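Filmklub Budia e. V.
Protokoll der Planungssitzung zur Stummfilmreihe

Datum: 21. November 2018
Beginn: 19.30 Uhr
Ort: Foyer des Kinos Budia

1. Begrüßung und Protokoll der letzten Sitzung

Die Sitzungsleitung begrüßt alle sehr herzlich, besonders die beiden Gäste aus Clukov, die trotz der Baustelle an der Umgehungsstraße pünktlicher da waren als die meisten von uns, die zu Fuß kommen. Anwesend sind 14 Mitglieder und die beiden Gäste. Das Protokoll der letzten Sitzung wird mit einer Korrektur angenommen: Unter Punkt 3 muss es »Klavier gestimmt« heißen und nicht »Klavier bestimmt«. Die Schriftführung entschuldigt sich und freut sich, dass offenbar doch alle das Protokoll bis zum Ende lesen.

Zur Tagesordnung wünscht sich ein Mitglied, dass die Klavierfrage vor der Geldfrage behandelt wird. Dem wird gern entsprochen.

2. Rückblick auf die Reihe im Sommer

Die Programmgruppe berichtet ausführlich und mit spürbarer Freude von den Vorführungen im Juli. Über die ganze Reihe hinweg wurden 901 Karten verkauft, und damit hatte im Frühjahr wirklich niemand von uns gerechnet — wir hatten ja noch darüber gesprochen, ob man die Galerie überhaupt aufschließen soll. Am besten besucht war der Abend mit den kurzen Grotesken, am schwächsten leider das lange Bergdrama, das die Programmgruppe trotzdem jederzeit wieder zeigen würde, weil die Musik dazu so schön war.

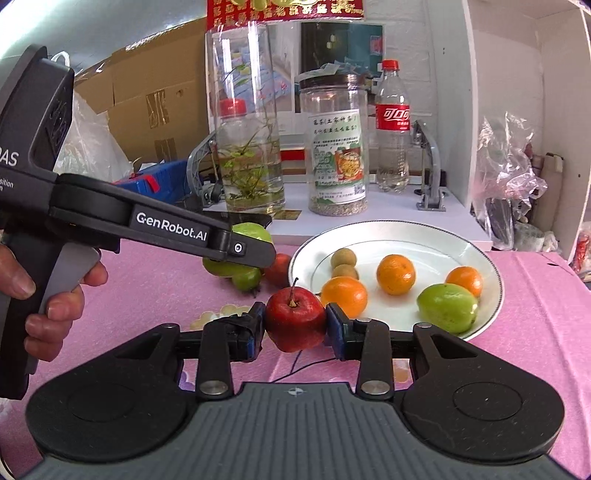
Einige Besucherinnen und Besucher haben auf den Rückmeldekarten angemerkt, dass die Zwischentitel für die hinteren Reihen zu kurz standen. Das lag an der Vorführgeschwindigkeit. Die Kopie aus dem Filmarchiv Jendham war für eine langsamere Projektion gedacht, wir haben sie aber mit 24 Bildern pro Sekunde gezeigt, wie wir es gewohnt sind. Das Vorführteam nimmt das auf seine Kappe und wird künftig schon bei der Bestellung nachfragen. Aus der Runde kommt der Hinweis, dass die Verfolgungsjagd in diesem Tempo großartig gewesen sei, was allgemein bestätigt wird.

Gelobt wurde außerdem die kurze Einführung vor jedem Film. Sie soll beibehalten werden, darf aber nach Meinung der Mehrheit ein wenig kürzer ausfallen als beim zweiten Abend, an dem die Pianistin zwischendurch schon einmal leise zu spielen begonnen hatte.

3. Programm der Frühjahrsreihe

Vorgeschlagen werden vier Abende, jeweils mit einem kurzen Film vorweg. Die Programmgruppe möchte mit einer Komödie anfangen, dann ein Märchen und einen Großstadtfilm zeigen und mit einem Melodram aufhören. Über die Reihenfolge wird länger gesprochen. Mehrere Mitglieder hätten lieber etwas Heiteres zum Abschluss, damit die Leute beschwingt nach Hause gehen; andere finden, dass man nach einem Melodram viel besser noch eine Stunde im Foyer zusammensteht. Schließlich wird abgestimmt.

Beschluss: Das Melodram läuft am dritten Abend, die Komödie am vierten. Zehn Stimmen dafür, drei dagegen, eine Enthaltung.

Das Märchen soll am Nachmittag für Familien wiederholt werden. Hier würden die Zwischentitel laut vorgelesen, und zwar von zwei Personen im Wechsel, damit es nicht zu sehr nach Schule klingt. Wer Lust dazu hat, trägt sich bitte in die Liste an der Kasse ein. Geprobt wird mit der Ansichtsfassung.

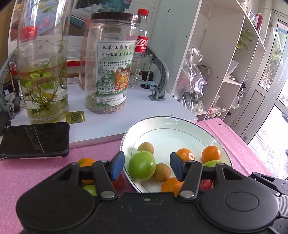

4. Klavier und Musik

Das Klavier im Saal hält die Stimmung wieder besser, seit es nicht mehr neben dem Heizkörper steht. Im oberen Bereich klemmen jedoch zwei Tasten, und das ist bei einem Märchenfilm mit vielen Feen natürlich unglücklich. Das Klavierhaus Dixit kann das vor Ort richten und hat angeboten, das Stimmen gleich mit zu übernehmen. Die Saalgruppe vereinbart einen Termin und sorgt dafür, dass an diesem Vormittag geheizt ist.

Für den Großstadtfilm hat sich ein Trio mit Klarinette, Cello und Schlagwerk gemeldet. Die Hörprobe wird gemeinsam angehört, anschließend auf Wunsch noch einmal. Der Eindruck ist sehr gut, auch wenn der Schluss einigen recht laut vorkommt.

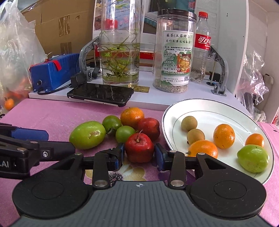
Zu klären bleibt der Platz vor der Leinwand. Mit dem Schlagwerk wird es dort eng, und die erste Reihe müsste an diesem Abend ausgebaut werden. Die Stühle lassen sich lösen, das wurde zuletzt beim Jubiläum gemacht, nur liegt der passende Schlüssel nicht mehr in der Schublade im Vorführraum. Wer ihn hat, möge ihn bitte ohne jede Scheu zurücklegen.

Beschluss: Das Trio wird für den Großstadtfilm eingeladen. Einstimmig.

5. Gastabend in Clukov

Die Gäste stellen den Gemeindesaal in Clukov vor, in dem früher einmal im Monat ein Wanderkino Station gemacht hat. Man würde dort sehr gern einen der vier Filme zeigen, am liebsten die Komödie. Der Saal lässt sich verdunkeln, eine Leinwand ist vorhanden, das Klavier gehört dem Chor und darf benutzt werden. Unser Vorführteam schaut sich das vorher an und misst den Abstand zur Leinwand aus. Die Idee wird mit großer Wärme aufgenommen, und es entspann sich gleich eine kleine Unterhaltung darüber, wer dort als Kind welchen Film gesehen hat — sie wird an dieser Stelle nicht im Einzelnen wiedergegeben.

6. Geld

Die Gemeinde Budia hat für die Frühjahrsreihe 2.000 Euro zugesagt. Davon sollen zuerst die Musik und die Leihgebühren in Jendham bezahlt werden, dann die Arbeiten am Klavier. Für Plakate bleibt voraussichtlich wenig übrig, weshalb das Format der Sommerplakate noch einmal verwendet wird. Der Eintrittspreis bleibt unverändert. Dazu gab es keine Wortmeldungen, nur zustimmendes Nicken.
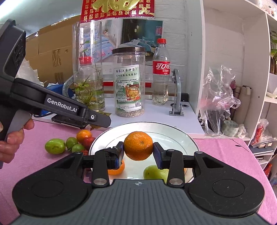
Gilt die Zehnerkarte vom Sommer auch für die neue Reihe?

Die Zehnerkarte bleibt für alle vier Abende und die Familienvorstellung gültig. In Clukov wird sie nicht angenommen, weil dort die Gemeinde selbst die Karten verkauft.

7. Verschiedenes

Im Foyer ist eine graue Strickjacke liegen geblieben, sie hängt an der Garderobe. Die Buchstaben für die Anzeigetafel über dem Eingang sind fast vollständig, es fehlt weiterhin ein zweites Ü. Ein Mitglied hat noch alte Programmhefte aus der Anfangszeit des Klubs auf dem Dachboden gefunden und bringt sie zur nächsten Sitzung mit.

Der Termin der nächsten Sitzung wird per Rundschreiben mitgeteilt, sobald Jendham die Leihdaten bestätigt hat.

Ende der Sitzung: 21.50 Uhr
Für das Protokoll: die Schriftführung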